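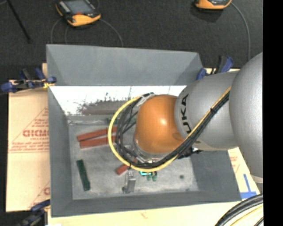 A robot arm reaches into an open gray bin. Photo: Kerholm

Sindance League suspends two team officials over betting breaches

Clubs to vote on wider family and household rule before the July season opener

UEDA – The Sindance Cricket League has suspended two team officials for placing bets on league matches and failing to report contact with a bookmaker. Both suspensions take effect at once and apply to all league grounds, dressing rooms and training sessions.

The officials worked for the same club, Skunero. The league will not release their names until the period for appeal has ended. No player has been charged, and no match result has been changed.

The case was heard by Odette Huet, the league's independent hearing officer. Her written decision runs to 528 numbered paragraphs and covers bets placed through an account held by a relative of one of the officials. She found that both men knew the account was being used and that both had signed the league's betting declaration before the season.

"The rule is short and it was explained to every club," said Setsuko Wada, chief executive of the league. "If you work for a team, you do not bet on our matches, and you do not ask someone at home to do it for you. We will apply it the same way to owners, coaches and scorers."

Skunero said it accepts the decision. Club chairman Tsutomu Aoki said the club handed over phone and payment records when asked and has named Minoru Minami as acting team manager for the rest of the season.

"Our supporters have a right to be angry," Aoki said. "The players had a match to prepare for, and Minoru has been with them at training every day."

The league is also proposing a change to its code of conduct. Under the current wording, the betting ban covers people with a club contract. The new wording would extend it to spouses, parents, children and in-laws of owners and senior officials, and to anyone who holds an owner's pass. Pass holders would have to sign the declaration before entering the team area.

Toshio Ikeda, who speaks for the players' association, said the players support the change but want the reporting process made easier. The association has asked for a phone line that players can call without first going through their club. The league has agreed to put that request to the clubs at the same meeting.

Fans who hold tickets for Skunero home matches do not need to take any action. The schedule is unchanged and gates will open at 5 p.m. as planned.

Media inquiries should be sent to the Sindance Cricket League press office in Ueda. A copy of the proposed code is available from the office on request.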